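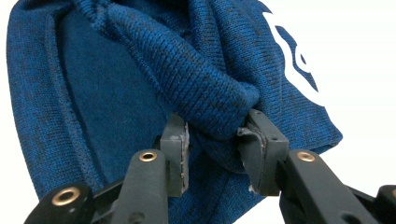 How a Gripper Picks Up a Sweater

A robot arm needs something at its end that can hold things, and the part that does the holding is called a gripper. The one used in the Calloway School robotics club has two fingers that move toward each other and apart again. Engineers call these fingers jaws. Hard objects are easy for jaws. A wooden block keeps its shape, so the robot can be told how wide to open and how far to close. Cloth is harder. When two gray fingers close on blue knit, the cloth bunches, folds and twists into something like a rope, and large white printing on the front can be half hidden in a fold. A program that looks for the printing may not find it.

The club's project is named Evelel. Its goal is to teach a computer where to grab a piece of clothing. Students work the gripper by hand and record each try. Every recording is one example. By April the club had 3,803 examples, sorted into 34 kinds of grab. Some are by the hem, some by a sleeve, and some by whatever fold is on top.

Three words are useful here.

Friction is the force that stops two surfaces from sliding past each other. Without it, cloth would slip straight out of the jaws.

A pad is a thin layer fixed to the inside of a finger. It adds friction.

Wear is damage that builds up with use. Pads rub on cloth many times, and the edges start to fray. 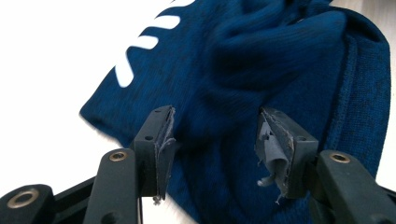

Riscombe wrote to the club page to ask whether a torn pad spoils the examples, and whether the team should start over with new ones. The club's answer is no, with one condition. A frayed pad holds cloth differently from a smooth one – so the students write down the state of both pads before each set of 115 tries. The computer then gets examples made with good pads and with bad ones. If a pad comes loose from the finger, work stops and the pad is replaced.

The color of the clothing matters too. Dark blue knit has deep shadows in its creases, and a computer can mistake a shadow for an edge. The club repeats its tries with light and dark clothes for this reason.

You can test friction at home. Hold a sock between two pencils and lift it. Then wrap a rubber band around the end of each pencil and lift the sock again. Write down how many lifts out of 17 work each way.

The Evelel team will show its gripper at the Uvano Student Robotics Day on May 18, 2019. Visitors may try the jaws on a sweater.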